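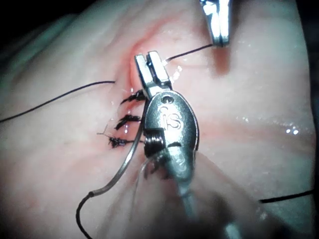 Slender metal jaws over a reddened incision line in a pale synthetic tissue pad.

How to check a second-hand spotting scope before you pay for it

By Eoin Daly
Updated 2 January 2025

Used spotting scopes are sold on adjectives. "Crisp", "mint", "barely used", "optically perfect". I have bought one that was optically perfect and had a double image you could see from the carport. The seller may well have believed what he wrote. Most people never check, and a scope can be quite bad before its owner notices.

What follows is the routine I use now. You need a tripod you trust, a small torch, a clean blower and a street with something in it to look at. Do it outdoors. A scope tested through a lounge room window tells you about the window.

Before you go

Ask for the model name and the serial number, and ask whether the eyepiece is the original. Plenty of older bodies have been paired with whatever eyepiece was lying in the drawer. My Dusa came with a zoom from an earlier version that screwed on perfectly well and wouldn't quite reach infinity. The listing called it "complete".

Look up what the thing sells for now, and take the lower figures seriously. Asking prices are wishes. The Dusa was listed at $622, which would have been fair with the right eyepiece and wasn't fair without it.

If there's a warranty, read it. "Lifetime" can mean the lifetime of the product, which the maker gets to define, and "transferable" sometimes needs the original receipt. If the seller can't find the receipt, price the scope as if there were no warranty at all.

Step 1: Look at the outside, but don't be charmed by it

Scuffed rubber means very little. A dent in the front rim or a bent sunshade matters more, and a mark near the prism housing matters most. Run a thumb around the seam where the tube meets the body. Check the foot for stripped threads and see that the rotating collar locks without creeping.

A spotless scope isn't proof of anything either. Some have sat for years in a damp cupboard, inside a foam-lined case, growing fungus.

Step 2: Shine the torch through it

Take off both caps. Hold the torch at an angle to the front lens and look in from the front, then swap ends. You're looking for three different things:

Dust. There is always some. A few specks inside an old scope do nothing to the view, whatever the forums tell you.

Haze. A grey film that doesn't move when you blow on the outer glass is on the inside, and getting at it is a workshop job.

Fungus. Fine threads or a frosted patch, often starting at the edge of a lens. Walk away. Cleaning can remove the growth and still leave the coating etched.

If the seller doesn't like you using a torch, that's useful to know too.

Step 3: Work every moving part

Turn the focus from one stop to the other. It should feel the same all the way along. A gritty patch suggests sand, and a slack patch where the wheel turns but the image stays put suggests wear. Two-speed focusers need both wheels checked.

Run the zoom through its range several times. Then set it at 20 and leave it there for the next two steps. Low power is where a scope should look its best, so if it's soft at 20 you can stop being polite.
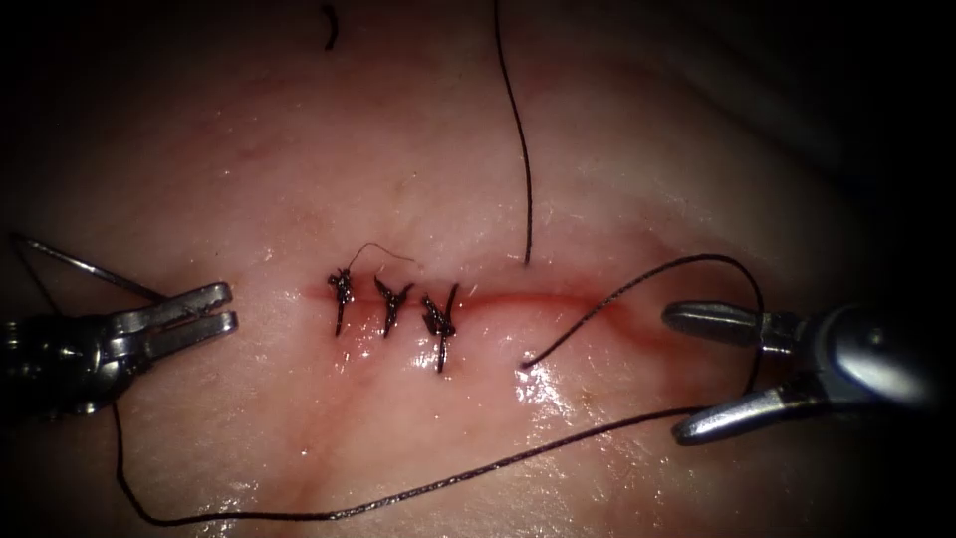

Dark knotted sutures along the closed left part of the incision, with the right part still open.

Step 4: Focus on something with hard edges

Pick a sign, a number plate or a power pole insulator well down the street. Focus through the sharpest point and back again. A good scope snaps: there's one position that is plainly right. A poor one has a mushy stretch where several positions look equally acceptable, and you keep fiddling.

Give your eyes a rest, then do it again before you blame the glass. Warm air over bitumen ruins any scope, and I wouldn't test one at midday in January for that reason. Early morning is far better. If you wear glasses, keep them on and see whether you still get the whole field with the eyecup down.

Now wind the zoom up. The picture will dim, and it will soften a bit. If it falls apart before the halfway mark, treat the top half of the range as decoration. I'd say that of a fair few new scopes as well, including the Unum I was lent in August, whose maximum magnification seems to have been chosen by whoever designed the box.

Step 5: Check the colour fringing

Find a dark branch or a TV aerial against pale sky. Put it in the centre of the view, then move it towards the edge. You'll probably see a purple or green line along it as it moves out. At the edge, that's ordinary. In the dead centre at low power, it's a mark against the scope, especially one with "ED" written on the side. Those two letters aren't a guarantee of much.

Step 6: Check close focus

Brochure figures for this are often right, which surprised me. My Mac Suibhne is quoted at 6 metres and gets there. Pace out the distance, focus on a leaf or a fence staple, and see whether you hit the stop too early. If you do, suspect the eyepiece before the body.

Step 7: Try it on your own tripod

A scope that seems blurry may only be shaking. I spent $205 on an Ilach tripod after deciding it couldn't possibly matter, and had to take back some rude things I'd said about perfectly good glass. Bring your own legs, keep the centre column down, and let go of everything before you judge the image. Touch the tube lightly and watch how long the view takes to settle.

While it's mounted, tilt it down and see whether the plate holds.

Deciding what to offer

Faults you can live with: worn rubber, lost caps, a little internal dust, a tired case. Take some money off for each and don't be embarrassed about it.

Faults that need a workshop: haze, a loose prism, sticky focus. Get a repair quote before you hand over cash. A seller's idea of what a service costs tends to be remarkably low.

Faults that end the conversation: fungus, a cracked element, a double image.

If the seller says there's another buyer coming this arvo, let them have it.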